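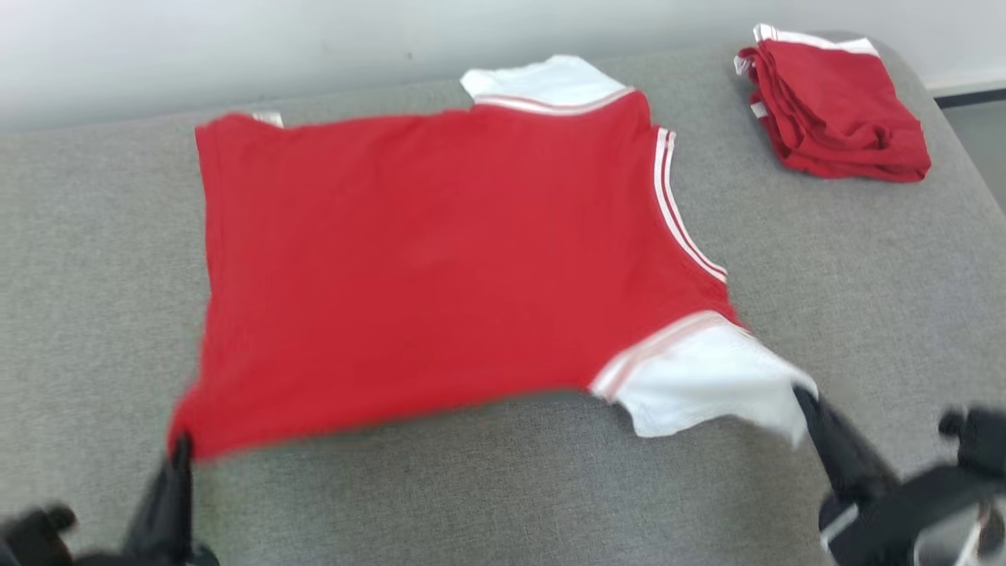
Red shirt with white sleeves, one gripper on the hem and one on a sleeve.

Re: [volum-data] shirt folding set

> Are the Gullell episodes all flat starts? Our policy stalls on
> anything bunched up.

Mostly, yes. Of 935 episodes, 618 begin with the garment spread out. I'm now adding heap starts on the gray cushion. 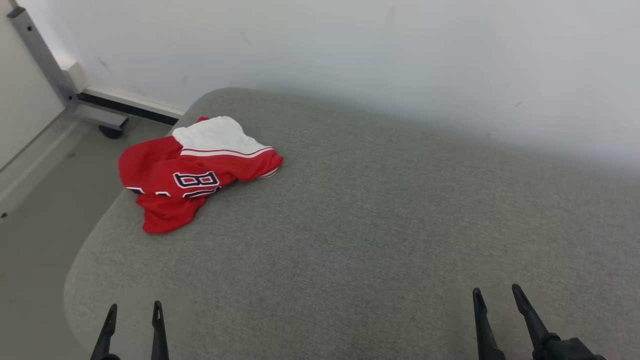
Each one gets 4 tries before we reset. I have 79 so far and will push them to the Clasosard share tonight. Please don't mix them into the Huttunen split yet, the labels still need a check.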